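The Last Bus to Feltari

By Reinaldo Guimarães

Ten to five in the morning and the depot at Sinness smells like diesel and burnt coffee. Jailson Frota is already in his seat. Heater on, radio off, one glove missing. He has driven Route 645 for so long that the route has changed its number twice and he still calls it the Assunção bus.

"You want the seat behind me," he says. "The others rattle."

They all rattle. But fine.

The 645 runs from Sinness up over the ridge, down through Assunção, past the quarry, and ends at a turning circle in Feltari where there is a bench, a phone booth with no phone, and a dog. Two trips a day. One up early, one back late. In July the county cut it from four, and by spring it may be gone altogether. That's why I'm on it. Also because I grew up on this road and never once rode the bus to the end.

First stop, nobody. Second stop, a woman with a sewing machine in a shopping cart. She folds the cart one-handed and lifts the machine onto the seat next to her like a toddler. Jailson waits till she's settled. He always waits, it turns the timetable into more of a suggestion.

The timetable, then. Printed in a font so small that most people in Assunção just learned it by heart. It lists the trip as an hour and ten. We took an hour and thirty-five, and that was a good morning. Fog on the ridge, a truck stuck on the Plerkelitz bend, goats.

Plerkelitz used to be a town. Now it's a bend. A chapel, a row of garages, the old cannery with the roof half in. The bus still stops there becuase the nurse gets on, and two brothers who work at the quarry and sleep the whole way with their foreheads on the glass. The nurse does home visits in Feltari. No car, bad eyes. If the bus goes, she says, she goes too — to her sister's, on the coast, and Feltari can find another nurse.

Feltari will not find another nurse.

The county's case is a money case. The route brings in 800 a month at the fare box and costs many times that to run. I sat through the evening hearing in Sinness where this was explained on a screen, with arrows. A man behind me kept asking what the arrows were. The planner was polite. She had a cold. She talked about on-demand service, a van you book by phone the night before, and someone shouted that there's no signal past the ridge, and she wrote that down.

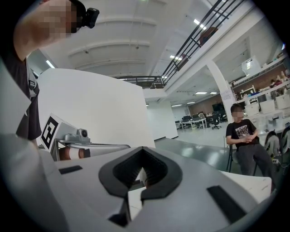

What would replace the 645 if the county drops it?

A shared van, booked by phone before six the evening before, with pickup at the chapel in Plerkelitz and the square in Assunção but no set stop yet in Feltari.

That's the plan on paper, anyway. The van seats eight. On the morning I rode, we had eleven by the quarry, plus the sewing machine.

Assunção at half past six. Bakery lit up, everything else dark. Jailson leaves the engine running and goes in for rolls, comes out with a bag and hands them back over his shoulder, one to whoever wants one. I tried to pay. He looked at me like I'd tried to pay for the weather.

He's from the next valley over, drove gravel for ten years before this. Knees gone. Three kids, none of them here. He doesn't talk much about the cut. Talks a lot about brakes. How you come down off the ridge in second, never third, how the old bus would hold the hill and the new one won't, how the new one isn't new. He was taught by a man who smoked with both hands and steered with his elbows. I believe this.

The petition sits on the counter at the bakery, weighed down with a jar of pickled peppers. Started in July on one sheet of school paper. By the time I saw it, 3,422 names. More than live on the whole line. Cousins signed, people who moved away signed, a cyclist club from somewhere signed. The county has said it will look at local addresses only. The baker says let them look.

Past Assunção the road narrows and the talking stops. Not sure why. People just watch the drop. The river's down there somewhere under the fog, and there's a stretch where the wheels are close enough to the edge that the woman with the sewing machine puts a hand on it. Just a hand, flat on the lid.

I asked her about the machine. It's her mother's. The belt slips, and the only person who'll still touch one that old is a retired tailor in Feltari, who does it for eggs. She had the eggs too, in her coat. Both pockets. She'd sat very straight the whole way and now I understood.

Quarry stop. The brothers wake up without opening their eyes, get off, walk in step up the gravel. Then it's only a few of us and the last climb.

Feltari, five past seven by the clock on the church, which is slow. The dog gets up off the bench. The nurse is gone before the doors are all the way open. The sewing machine takes longer — Jailson gets down and carries it himself, bad knees and all, across the square to a green door, and stands there talking to somebody inside for a while.

There's nothing to do in Feltari until the bus goes back. That's ten hours. I walked up to the spring, walked down again, bought a cheese, read the notices on the church door. One was for the bus. Somebody had copied the whole timetable out by hand, big letters, blue marker. Had to go round the hinge to fit the return trip in.

We left at ten past five. Jailson had slept in the back row with his cap over his face. The woman got on with the machine fixed and an empty coat, and took the same seat as before.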